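Grumaline Desk - Mauspad in Übergröße für Shooter und Strategiespiele

Artikel lieferbar, Versand ab Lager Brindasness

Das Grumaline Desk ist ein Mauspad mit Stoffoberfläche in 900 x 400 mm. Es liegt unter Tastatur und Maus zugleich und lässt genug Weg für niedrige Empfindlichkeiten. Wer in Shootern mit 400 DPI spielt, braucht für eine halbe Drehung oft mehr Platz, als ein normales Pad hergibt. Die Oberfläche ist auf gleichmäßiges Gleiten in beide Richtungen ausgelegt. Beim Anhalten bremst sie spürbar, sodass das Fadenkreuz nach einem Schwenk schnell zur Ruhe kommt.

Die Unterseite besteht aus Naturkautschuk und hält auf lackierten und geölten Tischplatten. Auf Glas empfehlen wir die Ausführung Grumaline Desk Grip. 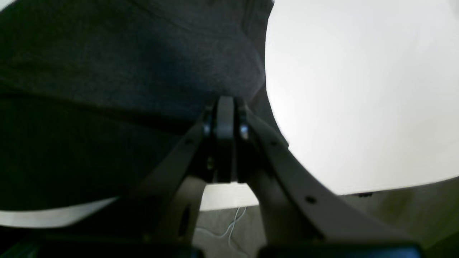
Stoff in Anthrazit, Nahaufnahme

Welche Ausführung passt?

Das Pad gibt es in den Ausführungen Speed und Control. Speed hat eine dichtere Webung und weniger Anlaufwiderstand. Sie eignet sich für Spiele, in denen man Gegner lange mit dem Fadenkreuz verfolgt. Control ist etwas rauer und wird meist für taktische Shooter gekauft, in denen kurze, genaue Korrekturen zählen. Bei Strategiespielen ist der Unterschied klein, hier entscheidet die Gewohnheit.

Nach dem Wechsel von einem Hartplastikpad sollte man die Empfindlichkeit im Spiel neu einstellen. Am einfachsten geht das im Übungsmodus: eine feste Strecke auf dem Pad abfahren, die Drehung ablesen und den Wert anpassen. Die Mausbeschleunigung im Betriebssystem vorher abschalten.
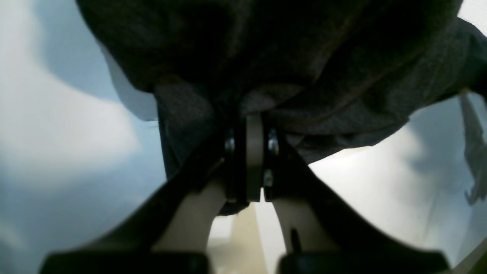
Gereinigt wird das Pad mit lauwarmem Wasser und etwas Feinwaschmittel. Nicht in die Maschine geben und nicht auswringen, der Kautschuk löst sich sonst vom Gewebe. Auf dunklem Stoff mit feiner grauer Sprenkelung, wie im Bild, fallen einzelne Fusseln wenig auf - die Maus bremsen sie auf einem Pad trotzdem. Eine Fusselrolle reicht für zwischendurch. Zum Trocknen flach hinlegen, nicht auf die Heizung.

Technische Daten

Maße: 900 x 400 mm
Stärke: 4 mm
Gewicht: etwa 112 g je Zubehörtasche, Pad separat verpackt
Oberfläche: Polyestergewebe
Unterseite: Naturkautschuk
Farben: Anthrazit, Sand
Garantie: 2 Jahre

Lieferumfang

Mauspad, Zubehörtasche, 2 Klettbänder für Maus- und Tastaturkabel. Das Pad wird gerollt geliefert. Leichte Wellen an den Ecken legen sich nach ein bis zwei Tagen. Der Geruch des Kautschuks verfliegt beim Auslüften.

Rückgabe ist auch nach dem Auspacken möglich, solange das Pad sauber ist. Bitte wieder rollen, nicht falten.

Ähnliche Artikel
Grumaline Desk Grip
Pringle Kabelhalter für Gaming-Mäuse
Clindura Handballenauflage, kurz
Clindura Ersatzgleiter, Zweierpack

Newsletter: Neue Artikel und Angebote einmal im Monat per E-Mail. Abmeldung jederzeit möglich.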